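Notizbuch Arbeitsgruppe Friedenseinsätze, Eintrag vom 10. Mai 2018

Endlich ist der Abgleich der Personallisten durch! Plukia (unser Skript für die Dubletten) hat über Nacht alle 3337 Einträge geschafft, und zum ersten Mal passen die Summen für Militärbeobachter und Stabsoffiziere zusammen. Im Januar hatten wir noch getrennte Tabellen und zwei verschiedene Schreibweisen für fast jede Mission.

Offen: 22 Einträge ohne Angabe zum Geschlecht. Die lasse ich vorerst als »unbekannt« stehen, nicht schätzen! Bei Fladus sind außerdem die Rotationen doppelt drin, wenn ein Kontingent mitten im Monat wechselt. Muss man von Hand trennen – nervig, aber machbar.

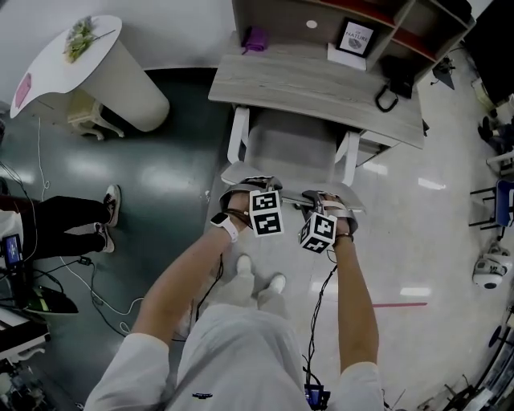 Was mich richtig freut: Die Spalte »Verwendung« taugt doch etwas. Ich dachte, da steht überall nur »Infanterie«, aber wenn man die Kürzel auflöst, bekommt man Sanität, Fernmelder, Pioniere und Logistik sauber auseinander. Damit lässt sich endlich fragen, wohin Soldatinnen innerhalb eines Kontingents geschickt werden, und zwar für 13 Truppensteller. Für den Rest fehlen die Kürzel komplett.

Die Kodierregeln liegen jetzt im Ordner Merrick, Version mit den etwa 900 Kommentaren bitte nicht mehr anfassen. Die alte Fassung unter Iven ist nur noch Archiv.

Nächste Schritte: Kürzelliste gegenlesen, Polizeikräfte rauswerfen (gehören in die zweite Auswertung), dann eine erste Grafik nach Dienstgrad. Auf die bin ich wirklich gespannt!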